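Minutes, Jara Municipal Borrowers' Council, August session
Called to order at 10:15, after a search for the good gavel.

**1. Previous minutes.** Approved with one correction. "The lender was delighted" now reads "the lender was present."

**2. Patura bridge loan.** The finance office reported that the second installment, 700 million, is still on hold at the Woketti Development Fund. The fund wants to see the water tariff go up before it pays. The mayor's office wants to see the money before it touches the tariff. Both sides described last month's talks as constructive, and they have agreed to meet again and say so a second time.

Members asked what the hold is costing. Commitment fees come to 39 thousand a month on money we don't have. A member asked for that sentence to be read back, and it was.

**3. Tariff options.** Three drafts were circulated:

- Draft A raises the household rate at once. No one spoke for it.
- Draft B raises it in stages, with the first stage after the election. Several spoke for it warmly.
- Draft C is Draft B with a different cover page.

Draft B goes to the full council. The finance office warned that the fund's mission has read Draft B and used the word "imaginative."

**4. Rullex bond offer.** Rullex would place almost 900 million in five-year notes at a rate members called brisk. After fees, Jara would receive 798 million. The delegate from the port district asked where the rest goes. Rullex's letter covers this under "other."

Motion to decline passed. Motion to decline politely, in case we need them by winter, also passed.

**5. Travel.** Two delegates will go to the fund's head office to ask for the hold to be lifted. Request for a third delegate, to carry the papers, denied. The papers are a PDF.

**6. Other business.** The parking question was carried over, as is customary.

Adjourned at 12:40. Next session once the fund replies, or in October.
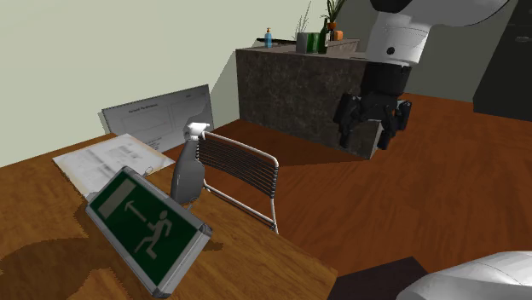 *Minutes taken by the Recording Clerk, Jara Municipal Borrowers' Council*

Corrections should reach the clerk in writing before the next session. Remarks about tone may be sent to the same address.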